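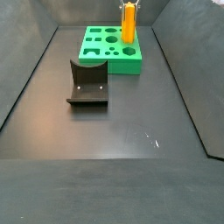 Trirkeo Family Tree Desktop: A Review After One Long Winter With My Ancestors

I have been doing genealogy long enough to own three editions of the same wrong family tree. Most of it lived in a paper binder, the rest in a program that stopped getting updates and began crashing whenever I opened a great-uncle. So in January I paid for Trirkeo, moved everyone in, and have been arguing with it ever since.

Getting people in

The import was better than I feared. My old file held 341 people and 341 people arrived, although a handful of them came through with their occupations in the burial field. One man from the Caron side was listed as interred in "blacksmith." I fixed these by hand over a couple of evenings. There is a cleanup tool that claims to do this for you, but it wanted to merge a grandmother with her own daughter on the grounds that both were named Sarah, and after that I stopped taking its advice.

Entering new people is quick. Tab moves you through name, birth, marriage, death and burial in a sensible order, and the program accepts dates the way records really give them: "before 1850," "spring," "between the two censuses." My old software rejected anything it couldn't find on a calendar.

Sources

You will love this part or give up on it. Every fact can carry as many citations as you like, and each citation can be marked original, copy or hearsay. I cannot overstate how much of my tree turned out to be hearsay. The Botach line, which I had been showing off at reunions, went almost entirely orange on the screen (orange is the hearsay color, and you can't change it).

Military service gets its own form, with spaces for company, regiment, muster dates, wounds and pension file number. It's a good form. I only wish it printed the company and the regiment on the same line - as it stands, my infantryman looks like he served in two places at once.

Place names are handled well. You can give a town one name in one decade and another name later, and attach it to whichever county had hold of it at the time. Flasley, where half my people farmed badly, changed counties twice, and the program kept up with it better than the county clerks did.

Charts and printing

The wall chart is the thing in all the ads. Mine came out over 2 sheets, with a gap down the middle exactly where one marriage was supposed to be. The fan chart is prettier and fits on a single page if your ancestors had short names. Narrative reports are readable but stiff, and the program believes every paragraph should begin with "He" or "She." If you plan to hand a report to relatives, leave yourself time to edit it.

Searching is fast. Searching by sound is also fast, and generous to a fault. I asked for Caron and got back 70 matches, including Crane, Kern, Corwin and somebody called Careen.

Annoyances

Autosave is off when you install it. I learned this at 11 p.m. with an entire set of stepchildren unsaved. The manual is a single web page with no index, written by someone who already knew where everything was. Photos over a certain size are shrunk without asking, so keep your own copies of the scanned letters somewhere else.

Cost

I paid 100 dollars for the desktop version, which is a one-time charge and gets you updates until they bring out the next big release. There is also a subscription with online record hints. I tried the trial month and was offered the same census page over and over, for a man who was already in my tree with that census page attached.

Who should buy it

If you care about where a fact came from, get it. If you mainly want a handsome chart for the hallway by June, there are cheaper programs that will draw you one and ask fewer questions. I'm keeping mine. The Botachs are still mostly orange, but I have written off for two death certificates and a land deed.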